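Skundine Harriers

The Skundine Harriers are a semi-professional basketball club based in the river town of Skundine. They play in the Tradau League, a regional competition that runs from October to spring, and they are known well beyond the region for their fast, pressing style and for one of the loudest home crowds in the lower divisions. Their home court is the Zacharias Hall, which holds 2,000 people and is very often full.

Origins

The club grew out of a works team at the Pultow paper mill, where night-shift employees played on a half-size court behind the loading sheds. When the mill closed its sports section, the players kept going under the name Skundine Harriers, borrowing the word from a running club that had shared their changing rooms. Early home games were played in a school gym with room for roughly 700 spectators, many of them standing on the stairs (the acoustics in there are still talked about!).

Entry to the Tradau League came after two failed applications, both turned down over the height of the gym ceiling. The move to the Zacharias Hall settled the matter, and the Harriers finished a remarkable fourth in their first league season.

Playing style

Much of the club's identity comes from Thérèse MacLeod, who coached the men's and women's teams side by side for 13 seasons. MacLeod favored a full-court press from the opening tip, with short shifts and constant substitutions, and it was not unusual for ten players to appear in the first quarter. Opponents found it exhausting. The signature play, known locally as the Mill Race, starts with a trap on the sideline and ends, when it works, in a two-on-one break the other way. It is a thrilling thing to see done well.

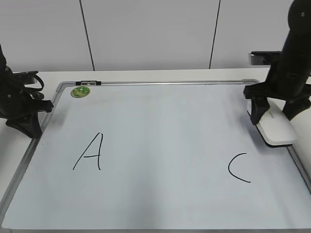
Vol. 8, p. 13

MacLeod's women's team was the first from Skundine to win the league, taking the final on a corner three-pointer in the second overtime. The men reached the final the following year and lost it to Pultow by a single basket, a result that still stings on the Harriers' side of the river.

Rivalry with Pultow

The meeting between Skundine and Pultow is called the Ferry Game, after the boat that once carried visiting fans across. The winner keeps a brass ship's bell until the next meeting. Under a house rule agreed by both clubs, the bell may be rung only after the final buzzer, and Pultow were once fined by the league when a substitute rang it during a free throw.

Recent seasons

Point guard Keegan Tremblay, a product of the youth program, became captain at 21 and quickly grew into the most exciting passer the club has had. He holds the Harriers' record for assists in a season and shares the record for steals. Under his captaincy the men's team has reached the playoffs three times, each time as a lower seed, and has twice knocked out the team that finished top of the table.

The youth program now fields 8 teams, and its under-16 girls are the current regional champions. Home games are carried live on local radio, with commentary that is every bit as fast as the basketball.

See also: Tradau League; Ferry Game; Zacharias Hall

Last revised 15/09/2025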